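How to write an issue synopsis for a comics fan site 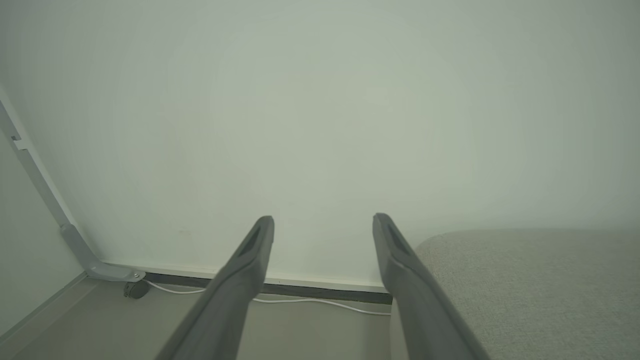 A synopsis tells a reader what happens in an issue, in order, with enough detail that they could follow the next one without having read this one. It is a different job from a review. Your view of the art or the pacing goes in a separate section at the end, if the site has one.

What you need

The issue itself, a notebook or blank document, and the synopsis for the issue before it. Allow an evening for a standard single issue. Annuals and double-length specials take longer.

Step 1. Read it through once without notes

Read at normal speed, including the captions and any back-up strip. Plot points that look important on page 2 are often dropped by page 18, and you will waste words on them if you start writing too early.

Step 2. Make a page list

On the second reading, write one line per page. Mine for an early issue of Ondoria began like this:

p1 — Tratlow harbour, night. Morais hides the ledger.
p2 — Guards search the boat. They find the false floor.
p3 — Flashback: Morais as a boy, with his uncle.

Mark flashbacks and dream sequences clearly. Note the page where each character is first named, too, as it is easy to call someone by a name the reader hasn't been given yet.

Step 3. Group the pages into scenes

Draw a line wherever the place or the time changes. Most issues break into five to eight scenes, and each one becomes a paragraph. If the comic cuts back and forth between two fights, you can usually tell one and then the other. Say "meanwhile" once and leave it at that.

Step 4. Write it in the present tense

"Morais climbs the wall", not "Morais climbed the wall". Flashbacks can go in the past tense. Use full names the first time and short names after that.

Quote dialogue only when the exact words matter later. A threat, a prophecy or a clue is worth quoting. Banter hardly ever is.

Step 5. Handle the ending

Give the ending in full, including the last panel if it is a cliffhanger. Put a spoiler line at the top of the page if your site uses them. Don't guess at what comes next, and don't add things you know from later issues. If the stranger in the hood isn't named until four issues on, he stays "a hooded stranger".

Step 6. Cut it down

Aim for 300 words for a short strip. For a full issue, 2000 is too many, although I have handed in almost that. Fight scenes are the first place to look. Who fought, who won and what got broken will normally do.

Step 7. Add the credits and continuity notes

Copy the credits from inside the issue. The cover sometimes leaves out the letterer or colourist. For a reprint, say which edition you used. Tomás Rebelo pointed out that the Hoston reprints move two pages of Ondoria, so my page numbers didn't match his.

Continuity notes go underneath, one to a line:

First appearance of the harbour guards.
The ledger was last seen in the previous issue.

Leave it overnight, then check the names against the comic once more before you post it.

Written by Arif Kanagaratnam. Page list example updated in August.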